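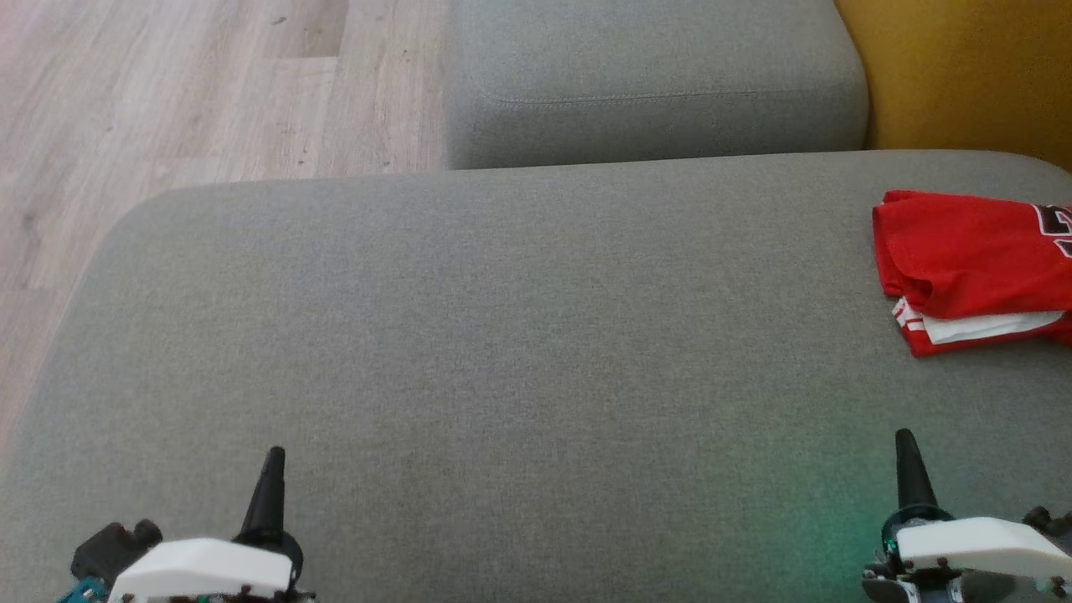 Doblar ropa: ¿ya lo hace una máquina?

Todavía despacio. Una prenda doblada y plana sobre el asiento del sofá es el caso fácil – se coge y se apila. Deje libre un cojín firme y separe antes lo rojo de lo blanco.

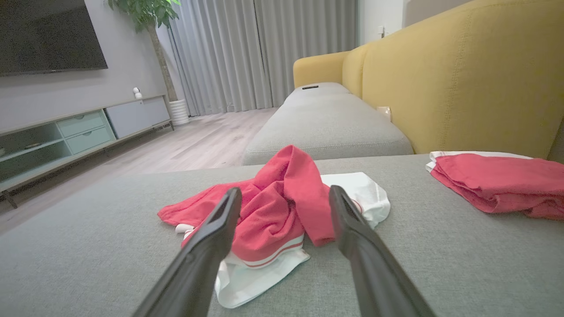

Prenda roja revuelta con otra blanca, junto a un montón doblado.

Lo enredado sigue siendo mejor a mano. Sacuda cada pieza y meta los cordones por dentro de la cintura. 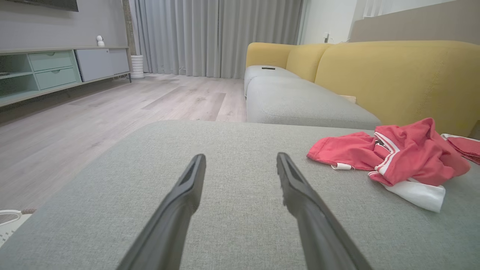 Xiaoyan Lü comenta que en su casa de Bavstead tardaría 2 minutos con una cesta que a la máquina le lleva hasta 42, y que de momento sigue doblando ella.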